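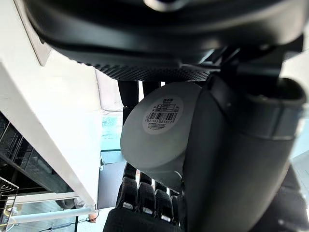

Märta Myklebust asked us last spring whether any of our grasping numbers would hold up in a kitchen we hadn't picked ourselves. She had read the Flolside report and thought it was too clean. She was right to ask, and the question still shapes most of what we do at Zanuvside.

We are a small lab that tests claims about robot hands. Some of the claims are our own. A lot of papers say a hand with several fingers learns to hold household goods from wrist camera views alone, and the success rates look wonderful until you read how the trials were chosen. We read that part first.

Our main project, Trimska, compares two ways of training the same hand: one with the wrist view, one with joint readings only. In the first round we ran 120 grasps per method on cylinders, boxes and bags. The wrist view won on boxes. On cylinders it made no difference we would defend in public, and we've said so to people who hoped for better.

The second round is larger, 998 trials, and 47 of them were thrown out under rules written down before we started. The list of discarded trials is posted with the data. Please check it — a reader found a mistake in the last one.

We don't sell a product. We don't promise a robot in your home. Ismail, our test rig software, is free to download, and it is slow and poorly documented.

If you have a result you doubt, including one of ours, write to the lab. Replies usually go out on Saturday.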